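Everyone keeps posting their two-arm setups as if you bolt them down and walk away. I look after one. So, a few posts on what the looking after consists of, for anyone about to talk their boss into buying a pair.

Ours is the Prideck cell: two small arms on one rail, walls round three sides, and folding card as its whole job. Chantal Després wanted it fully hands-off by March. I said we'd see. I'm still saying it.

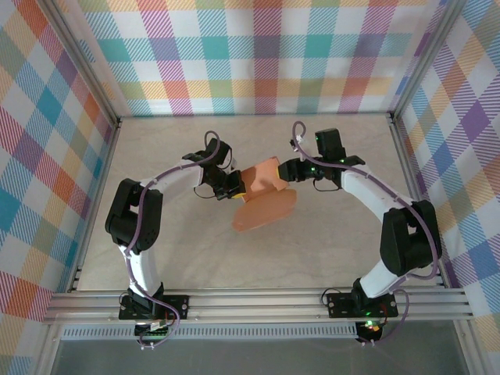

Both grippers on the orange piece.

First job on any shift is the base brackets. Get a key on every bolt. The Lavoie guide says check them every 3,000 cycles, which I don't believe for a minute. Mine want a nip well before that, and a base that shifts by a hair is a lot of nothing-lines-up by the time you get to the jaws.

Then pads. People love to blame the software. Darlene Penner spent 30 minutes one afternoon going through settings and the fault was a grubby pad. Wipe them, let them dry, look for shiny patches, swap them in pairs. Never one on its own. 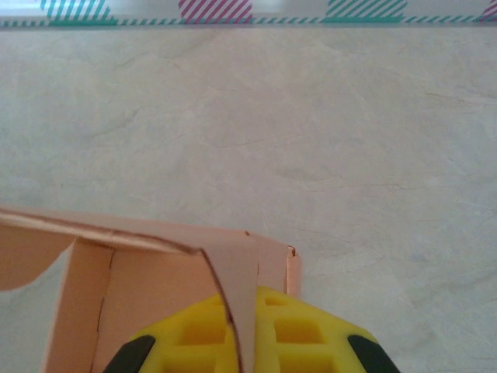
And don't buy the fancy cleaner Gemdale sells for it either. Damp cloth, mild soap. I tried theirs for a fortnight and couldn't tell you a single thing it did better, apart from smell of pears.

Squeeze force next. The factory value is far too keen for thin card. We brought ours down in 3 steps and ran a batch after each. Fotis Koutsoukos reckons we could go lower still. Maybe. I've heard "lower still" before and spent the evening picking boxes off the floor.
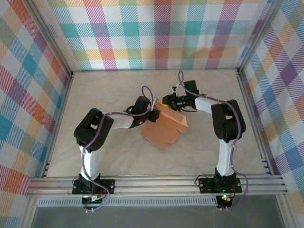

Cable routing is where I get properly grumpy. A cable that's too tight pulls at the wrist, one that's too slack finds something to snag on. I like a decent loop above each wrist and then clips all the way down the links, same as the purple ones on ours. Move each arm to full stretch by hand, power off, and watch the loop while you do it. If it goes flat, start again.

Someone will ask about the Stirko self-calibrating add-on. Yes, we had the demo. It took around 10 minutes and the rep did most of the talking. I asked what happens when the rail itself has moved and got sent a brochure.

Does the cell earn its keep? Ask me when it's had a full month without me leaning over it with a hex key. Brittany Fortin thinks I'm being unfair. She doesn't do the bolts.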